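Dry goods, and where to put them

20/10/2026

I finally dealt with the dry goods. They have been on my list since May, when I moved to the place in Ererville and unpacked the kitchen by putting everything wherever it fit. That got me a cupboard with bags in front of bags. I had two open bags of the same lentils and one of them was older than the move.

The cupboard is narrow and deep. You can see the first row and that's all you can see. Anything soft, like a bag folded over with a clip, slides down behind something else and stays there. I tried bins first. The bins turned into small versions of the cupboard.

So I went to jars. I know everyone has done this already. I held off for a long time because I didn't want to pay for containers when the food comes in a container, but after the lentils I gave in.

What I bought

The jars are from Tasden. Glass, straight sides, a round bamboo lid with a whitish ring that seals it against the rim. I bought 10 of them in the small size. Tasden also sells a 2000 ml and a 3000 ml, and I looked at both for flour. The 3000 is too tall for my shelf. The 2000 would fit, but I couldn't get my hand and a measuring cup into it comfortably, so flour is staying in its tub for now.

The lids can't go in the dishwasher. The glass can. You pull the ring off the lid to wash it, and getting it back on straight takes a bit of patience the first time. If it twists, the lid sits crooked. I wash the lids by hand with a little soap, dry them with a towel and then leave them out overnight, upside down, before they go back on anything.

I also bought one jar from Amadi to compare. It was cheaper and the lid was looser. It holds clothespins now and is doing fine at that.

Sorting it out

My kitchen counter is too short for this kind of job, so I did the sorting on the light wood tabletop over the carpet. It's low, it has rounded corners, and everything on it is easy to reach. The low black table went at the far side for extra room. I like working low. You can look down at the lids, which matters more than I expected, because a lid is what you see when you open a drawer.

The order I settled on was this. Empty one bag, check it, fill one container, put the lid on, and move it out of the way before touching the next bag. I started out with several bags open at once and mixed up two kinds of dried beans in the first few minutes. They cook for different lengths of time, so those became soup.

The dried slices were the part I cared about. They're red and orange for the most part, with a few pale ones, and they take up a lot of room for what they weigh. I filled to two-thirds and stopped. If you pack them to the top they break when you reach in, and the crumbs sink to the bottom anyway. There are always crumbs. I don't sift them out. They go in rice, or in eggs, when the jar gets down to the end.

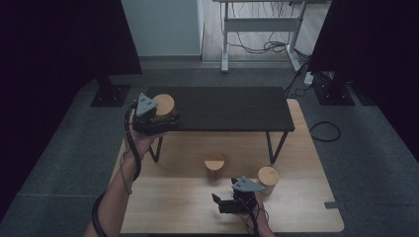
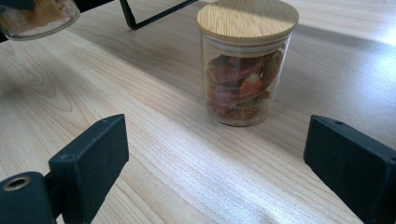
Pale wood tops on pale wood.

Labels

I went back and forth on labels. With glass you don't need a name for most things, since you can tell pasta from lentils across the room. What you do need is a date. I put a piece of masking tape on the bottom of each one with the month and nothing else. When I refill, I pull the tape off and write a new piece.

The exceptions are the tan powders and flakes. Once they're out of the bag they all look alike to me. Those get a name on the tape too, in marker, and I keep them in the door-side corner where I can turn them over and read them. I had a label maker once. I don't know which box it's in.

Cooking directions are the other thing you lose when you throw the bag away. I cut the directions off the rice and the barley and taped them inside the cupboard door. Only those two. Everything else I either know or can look up.

Where they ended up

Most of the jars went into the wide drawer under the counter and not the cupboard at all. The drawer used to have pans in it. The pans went to the deep cupboard, where being hard to see is less of a problem, because a pan doesn't go stale. I wish I had done this in May. It took one evening to swap them.

Things I use daily are at the front of the drawer: oats, rice, the dried slices. Beans and lentils are in the middle. The back row is for what I buy and then don't cook, which at the moment is barley and a bag of something I got at the Pruvari market that I was told to soak overnight. I have not soaked it.

The jars do slide a little when the drawer closes. Glass on glass makes a noise I don't love. I cut a piece of non-slip shelf liner to fit — the roll had 3021 printed on the wrapper as the item number, if you want to look for the same kind — and that mostly stopped it. It's the ribbed sort. The smooth sort I had from before did nothing.

What I would change

I'd buy two or three fewer jars. A couple of them are sitting washed and unused, and I know I'll start filling them with things just to fill them. I'd also measure the drawer with the lids on. I measured the glass from the listing and forgot the lid adds height. It clears, but not by much, and if the drawer were a little shallower I would be returning all of them.

I would not decant spices. I tried it with one and the jar is far too wide for the amount. The smell also got into the bamboo and hasn't come out. I've rubbed it with lemon and left it by the window. If that doesn't work it can be the permanent spice lid.

Dried fruit gets sticky and sits better in something shorter with a wide mouth. I haven't found one I like at a price I like.

The leftover bags are in a shoebox on top of the fridge. These are the amounts that wouldn't fit, a cup of rice here, half a cup of lentils there. The plan is to eat through the shoebox before buying refills. So far I've gotten through the rice and the older lentils, which took an extra half hour on the stove and were still a little chewy.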